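Storing short bar stock: open bins or upright tubes?
Workshop and Storage > Racking, bins and benches
18 replies, showing page 1

pellworth
Posted Tuesday, 7.42 pm

We are having a sort-out at work and I have been given the metal store. Long lengths are fine, they live on the cantilever rack. The trouble is the short stuff, anything under 300 mm that has been cut and is waiting to go to the next job. At the moment it is in plastic tubs under the saw and the tubs are splitting.

I am torn between sheet-metal bins with sloping sides and a row of upright tubes fixed to a board. Zismont do a bin that would fit the shelf we have. Has anyone lived with either for a while?

gritbox
Posted Tuesday, 8.05 pm

Tubes. You can see the ends, you can paint the ends, and you can pull one out without moving the others. We made ours from drainpipe offcuts and they cost next to nothing.

oldmarsh_tools
Posted Tuesday, 8.31 pm

Tubes are fine until someone drops a 100 mm piece down one and it disappears under the long ones. Then you have to tip the whole lot out. I would only use tubes if everything is close to the same length.

pellworth
Posted Tuesday, 8.40 pm

It isn't. Most of it is between 100 and 300 and there is no pattern to it.

oldmarsh_tools
Posted Tuesday, 8.44 pm

Bins, then. Get the sloping sides. With straight sides a bar lies flat against the wall and you can't get your fingers behind it, particularly with gloves on.

tamsel
Posted Tuesday, 9.10 pm

Depends on the finish as well. What surface are these bars supposed to have when they leave you? If they are being turned later it doesn't matter. If they are going out as they are, a bare steel bin will mark them. We had a batch sent back with scratches along one side and it was the bin that did it.

pellworth
Posted Tuesday, 9.22 pm

Nearly all of it gets machined. There are a few bright bars which I could keep separately.

gritbox
Posted Tuesday, 9.30 pm

Still say tubes. A bin turns into a scrap bin within a month. People throw anything in it.

dunnock77
Posted Tuesday, 9.58 pm

Only if you let it get full. We went over to open metal bins in April and the rule is one size per bin and a single layer, so you can see the floor between the bars. Once they are heaped up you are rummaging, and that is when things get mixed.

Ours are plain grey sheet, folded at the corners, nothing on the inside. The floor gets scuffed and I have stopped caring about that. I did try a rubber mat in one and it held the swarf and cutting oil, so it came out again after a week. Bare metal you can wipe.

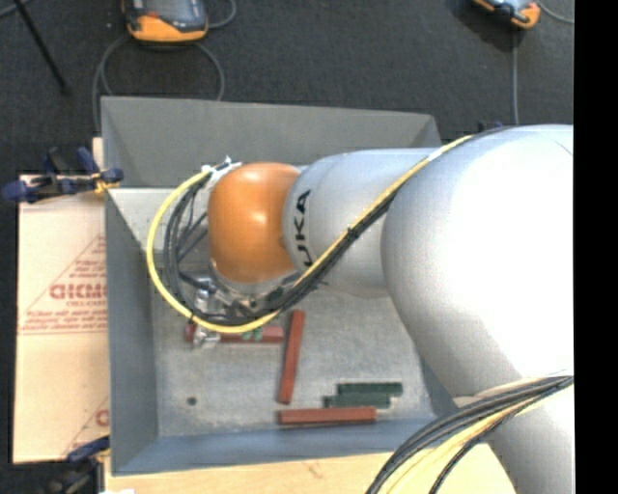 The other thing I would say is don't buy them too deep. The Clerow ones we looked at first were cheaper but you had to lean right in, and my back wasn't having it. About 2 hours' work a week goes on picking from these bins here, so the depth matters more than the price. Ours sit on a light wooden table and I would do that part again exactly the same.

tamsel
Posted Tuesday, 10.06 pm

Single layer is a lot of shelf space for not much metal.

dunnock77
Posted Tuesday, 10.15 pm

It is. We have the space. If you haven't, I would go to two layers with a sheet of card between them and no further.

gritbox
Posted Tuesday, 10.19 pm

Or tubes, which take up less room than either.

oldmarsh_tools
Posted Tuesday, 10.27 pm

We know you like tubes.

Has anyone had the Yaman bins? They have a rolled top edge, which I would want if people are reaching in all day. A raw folded edge will have your wrist sooner or later. You can get the push-on rubber trim but it comes off.

tamsel
Posted Tuesday, 10.41 pm

I have 3 of the Yaman ones. The edge is good. The paint isn't – it came off the inside in flakes and ended up stuck to the stock. I would sooner have had them unpainted.

pellworth
Posted Tuesday, 10.55 pm

Thanks all. I think I will get a couple of the Zismont bins to start with, one size in each, and make a small tube board for the bright bar so that it stays off the steel. If the tubes work better I will come back and say so.

Does anyone label the bins or the bars? I have some Skurance tags left over from the last sort-out but the wire on them is a nuisance.

dunnock77
Posted Tuesday, 11.02 pm

Label the bin, on the front, with the diameter and the grade. Paint one end of each bar if you have more than one grade in the same size. Tags get caught on everything.

gritbox
Posted Tuesday, 11.08 pm

Agree with that. Paint the end before you cut and always cut from the other end, otherwise the colour goes off with the first piece.

Page 1 of 2 | Next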